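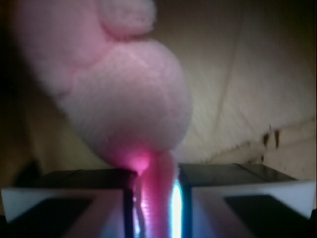 The Rallesus Distillery had resolved that its spring cordial gin should be judged by a panel before any bottle left the premises, and Nour Majali was appointed to record the findings. The first trial was made with rhubarb from Skaltley and the second with raspberries, and the panel could not agree which was the better. Mr Poon held that the colour was at fault. A proper pink, he stated, ought to run from nearly white to deep rose, as it does in the folds of a plush toy, and the second trial had reached only the deep end. His remark was entered in the minutes without amendment.

Miss Majali was instructed to prepare a third trial of 60 bottles. She reduced the fruit, lengthened the steeping and wrote to the Estton office for a further allowance of sugar. The office replied that up to 500 bottles might be sold under the existing licence, and that the matter of sugar would be considered in May.
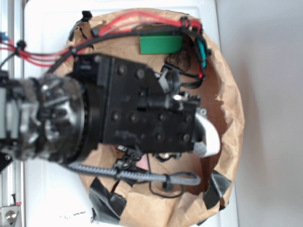

The third trial was presented under the name of Lui, which had been the late founder's name for his boat. Po-yen Poon tasted it twice and asked for water. He then enquired how the dried peel was to be sent out with each order, and Miss Majali replied that it would travel in brown paper. Mr Poon had firm views on paper. A bag opened out and pressed into a rough circle, crumpled as it might be, would serve as a lining, he said, and the customer could lift the peel from it with finger and thumb. This too was entered.

The panel voted at four o'clock. Trial three was approved, subject to a smaller label.

"And the colour?" said Miss Majali, with her pen still raised.

Mr Poon held the glass to the window for some time — longer than the procedure allowed.

"Leave it as it is," he said. "My wife will like that."

She wrote down the first sentence only.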